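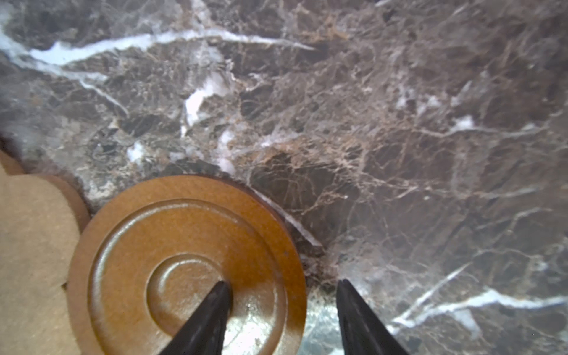 Why does a saucer have a ring in the middle? The ring keeps the foot of the cup in one place, so the cup does not slide when the saucer is carried or tilted a little.

3.2 Saucers on polished stone

The question above was asked by many of our participants, and it became the starting point of this section. In the home interviews made in Bresgate, Widad Tannous and Marwan Mansour asked people where they put down a saucer when the cup is not on it. Most kitchens in the study had a stone or stone-like counter, and the answers differed according to how the surface looked to the owner.

Figure 4. Round ceramic saucer in caramel-orange glaze on a dark brown marble countertop with white and cream-colored veins.

The saucer in Figure 4 has a wide flat rim, then a raised ring, then a small recessed well. We call this form "stepped". It is different from the "open" form, where the inside is one shallow curve and the cup can stand a little to the side. Participants who owned both forms said that they take the stepped one for guests and the open one for a spoon or a tea bag.

The second point is the visibility of the object. On marble with strong veins, a white saucer was often described as "lost" or "hard to find with the eye". A warm glaze, such as the amber-brown in Figure 4, is near to the brown of the stone but has no veins, and its round outline stays easy to follow. Nadine Nseir noted the same remark from participants with weak eyesight, who preferred one plain color on a busy surface – even when the two colors were not far from each other.

The third point is reflection. Polished marble has a soft sheen, and light makes some areas of it look hazy. Several participants said that they do not see small drops of tea in such places and therefore wipe the whole counter. A saucer with a satin or matte glaze was considered more restful for this reason.

We did not measure sliding in the homes. This was done later with 8 saucers from the Rizk series, and the results are given in Section 3.3.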